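**Koseo Resource Collection: Interim Report to the Lindholm Fund**

Reporting period ending March

The grant supports the relabeling and repair of the felt pieces held at the Erncombe store and lent to schools and day centers. At the close of the period, 1,101 pieces had been checked against the old register and given a number. The target for the full grant remains 2,000.

Numbers are written by hand in black ink on the white fabric bands. The circular green and tan emblem has been kept, as borrowers already know it and it leaves enough space for two digits. Each series is numbered separately, and the series letter is recorded in the register only. Piece 57 in the red series has been entered under the new system.

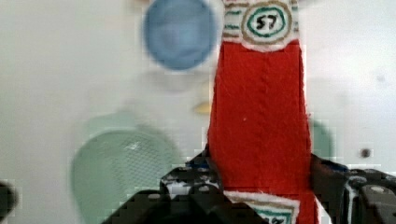 Vilgot Nygård asked that the number appear at both ends of every tall piece, so that borrowers can read it whichever way up the piece is stored. He also noted that felt sheds with handling and that loose fibers should be trimmed before the ink is applied. Both points have been added to the working instructions.

Repairs have moved more slowly than numbering. Of the pieces set aside for attention, 17 had bands that needed restitching and 14 were withdrawn because the felt had worn through. Replacement felt was ordered from Foltuter. The first delivery matched the red series well, but the green was too pale and has been returned. No additional cost was incurred.

Spending on materials is within budget. Staff hours are slightly over, owing to the time required to reconcile duplicate entries in the old register. We propose to cover the difference from the amount reserved for printed labels, which are no longer needed.

In the next period we will complete the remaining series, finish the outstanding repairs and reopen lending to day centers. We request the Fund's written approval for the budget transfer before that work begins.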